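Laundry Folders Wanted (Human)
Memen Household Robotics Study, paid sessions

We are looking for people who can fold a T-shirt. If you have been waiting for the job market to recognize this in you, read on.

Memen is a small group trying to find out whether a pair of robot arms can take over the dull end of the laundry: the part after the dryer, when everything is clean and in a heap and you suddenly remember a phone call you have to make. Our progress so far could be called steady by someone who was fond of us. The arms can find a shirt. They can usually get hold of it. What comes after that is where you come in.

Most of the work happens at a white table in our second-floor workshop. You sit at the controls and guide both arms through a fold, then do it again with the shirt dropped a different way, and again, until the software has seen enough of a competent person to pick up a few habits. A towel is easy. A T-shirt has sleeves, and sleeves have opinions.
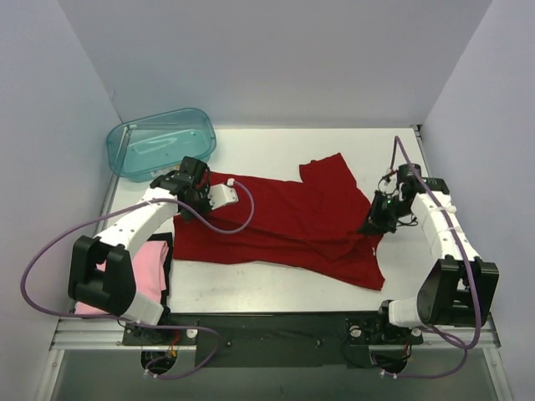 What you would be doing

Sessions run three hours, with breaks, mornings or late afternoons. You will fold shirts by hand first, so we can see how you do it when left alone. There is no correct method. Tonantzin Sandoval, our lead on the garment work, folds in thirds and has learned to keep quiet about it. After that you move to the arms, where your nine-second fold will take closer to five minutes. This is normal and everyone takes it personally.

You will also be asked to watch the arms try it by themselves and say where it went wrong. Plain language is fine. "It grabbed two layers" is useful to us. So is a sigh, if you can tell us what it was for.

Who should apply

Anyone 18 or over who does laundry at home on a regular basis. Experience in a dry cleaner's, a hotel or a clothing store is welcome -- we would particularly like to hear from people who have folded the same sweater table all day while customers unfolded it. No engineering background needed. You should be comfortable sitting for stretches and using both hands on small controls. Both left- and right-handed folders are wanted.

If you are worried that you would be training your own replacement, we understand the question. At present your replacement would need you standing next to it to get a sleeve out from under a collar. We would like to know how far off the real thing is, and we publish the failures along with the rest.

Pay and practical matters

$300 for a set of five sessions, paid at the end of the last one. Training on the arms is included. The coffee is free and priced fairly.

We start in February and places are limited by the number of tables.

How to apply

Write to Yareli Xolalpa at the Memen front desk with your name, the hours you can do, and a sentence or two on how you fold a T-shirt. Nearly everyone writes more than that. Please don't send drawings of fitted sheets. We are not ready.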